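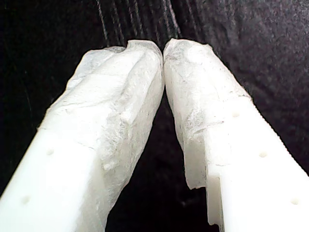

Session 4: Wrapping the fingertips

Handout for the Monday evening group, Lestine shared workshop
Notes by Sosina Jemal, with corrections from Vimala Achari

Before you start

You should have your two printed fingers bolted to the carriage and closing under power from last session. If the fingers still rub on the way in, sort that out first with Lakshmi at the back bench. Wrapping will hide a bad alignment for a day or so and then make it much worse!

Why we wrap at all

Bare plastic on a smooth object is a skating rink. You can squeeze harder, but then the fingers flex, the tips splay, and the thing you wanted shoots out sideways (ask anyone who was here for the ping-pong ball). A soft skin gives you two things for almost no money. It raises the friction, and it lets the tip give a little so the contact spreads over a patch instead of one hard edge. I love this step. It takes twenty minutes and the gripper feels like a different machine afterward.

A quick bit of theory

For a two-finger grip, holding an object against gravity needs

2 x mu x N > m x g

where N is the force from each finger and mu is the friction between skin and object. Double mu and you can halve N. Our small motor gets hot when it holds hard for a long time, so any friction you gain at the tip is heat you save at the motor.

Try it with our test weight, the 50 gram tin. Work out N for mu = 0.2 and again for mu = 0.6, and bring both answers next time.

Materials

Soft nonwoven cloth, cut in strips
Double-sided tape, the thin kind
400 grit paper
Small scissors, tweezers
Rubbing alcohol and a rag

Steps

1. Power off and unplug. Open the fingers by hand.

2. Scuff the top part of each inner face with the 400 grit. Light strokes. Leave the crisp edges alone.

3. Wipe with alcohol and let it dry.

4. Lay tape on the inner face, up over the tip, and a short way down the outside. Keep clear of the screw holes. You will want to get at those again, believe me.

5. Start the cloth low on the inner face and work upward, pulling gently. Fold it over the tip last. A few creases on the outside are fine. Creases on the inner face are worth redoing.

6. Close the fingers slowly. The tips should meet first, with an open gap below them. If the lower parts touch before the tips do, your cloth is too thick down there, so peel and trim.

7. Run the open/close routine 3 times and look at the tips again. Then re-zero the closed position in the Temau config file. The skin has thickness, and the old zero will have the motor pushing against it forever.

Wear

Cloth skins gray, fray and go bald, and that's normal. Afroza's first pair made it through 194 grips before the tape let go, and it was the tape, with plenty of cloth left! Write your own count on the sheet by the door. I'd really like to see how rubber compares, if somebody has an old bike tube to cut up.

For next time

Bring one awkward object from home, nothing sharp and nothing alive. We'll start on grip force and current limits.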